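4.2 Handling Rules for the Two-Arm Bagging Station

The rules in this section cover the station where two arms move artificial produce between a plastic basket and a clear bag. The first draft was written by Žydrūnas Petrauskas for the Istell cell and was later adopted, with small changes, at the Urnora site. The current version is dated 2025-07-19 and contains 28 rules. We discuss only those that changed how operators ran the station.

Rule 3 assigns the arms. One arm keeps hold of the bag and the other handles the produce. The roles may be swapped between episodes but never during one. The holding arm must keep the bag open before the other gripper closes on an item in the basket.

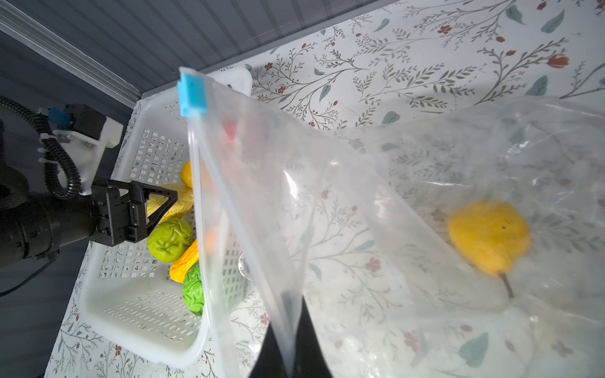
Should the holding arm be powered down while the other arm is picking?

It should stay powered and hold its position. A limp arm lets the bag close and can drift into the path of the picking arm.

Rule 7 sets the approach. The picking arm enters the shared area above the bag only when the holding arm has stopped. Operators at Urnora first read this as a ban on all motion by both arms at once, which made episodes slow. The wording now limits the rule to the shared area. Outside it, both arms may move freely. A first check on 57 episodes under the old wording and 112 under the new one showed no contact between grippers in either set.

Rule 9 covers release. The item is let go over the bag, and the gripper must be fully open before it pulls back. If the film catches on a finger, the operator stops and backs out along the same path. Pulling sideways is not allowed, even when it looks quicker. 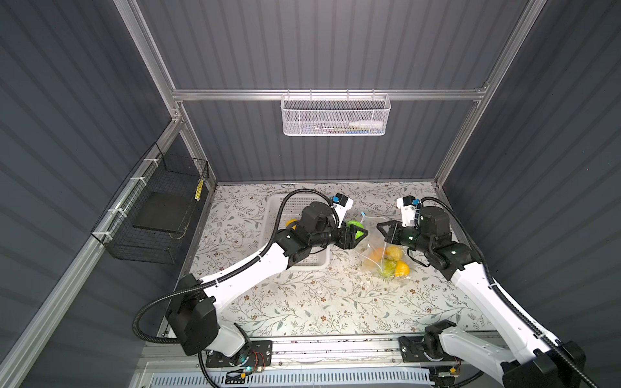 4.3 Checks at the Basket

The basket rules apply before the first pick and again after any stop. Produce may touch or overlap, but all of it must lie below the rim. The operator confirms from the wrist view that both finger tips are in sight and that no film lies between them. If either check fails, the arm is raised and the check is repeated.

Rokis and Kermani, the two teams that reviewed the draft in August, disagreed on crowded baskets. Rokis wanted a fixed gap between items. Kermani argued that a gap would hide the grasp errors the station is meant to record. We followed Kermani and set no gap. Instead, Rule 16 limits closing force and allows 42 seconds per pick before the attempt is logged as failed.
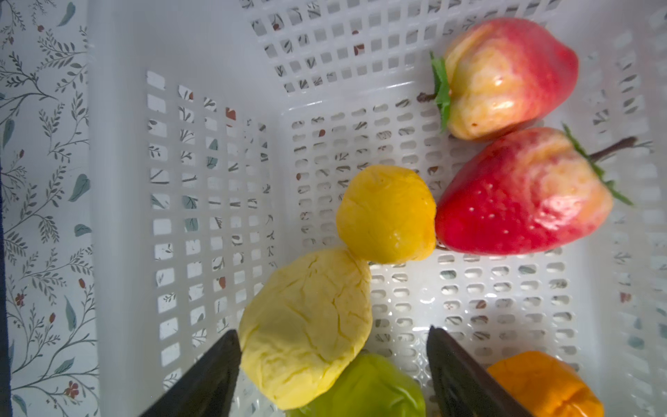

Figure 3. Wrist view of the basket with artificial fruit and both gripper fingers in sight.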